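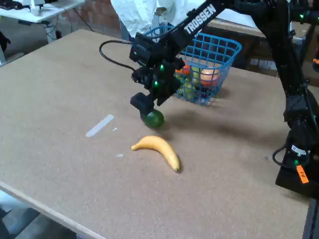
Fruit is harder than blocks, Tõnu Kivi told me before I'd even put my bag down, and he wanted that in the article. Blocks sit still. A lime has opinions about where it would like to go.

So that was my welcome to the robot club at Venham, and I loved it right away. The club has been putting groceries away for most of the spring (limes, bananas, anything that fits in a wire basket) and they're aiming for 400 logged tries before the Skuvico student meet in June. They had 152 when I came by. Tõnu keeps the tally in a paper notebook, and yes, I asked to see it!

The lime pages are a mess of crossings-out. Bananas get their own section, with little arrows showing which way the stem pointed, and there's a long argument in the margins over whether to grab one in the middle or closer to the tip. Middle is winning.

I got a turn at driving the arm, too. You squeeze, you wait, you squeeze a bit less, and all the while three teenagers are breathing on your neck and saying "left, left, no, your other left." My best run took almost 190 seconds. The club record is 39.

They let me write mine in the notebook anyway, in pen, under a team from Grondport who visited last month and did much better.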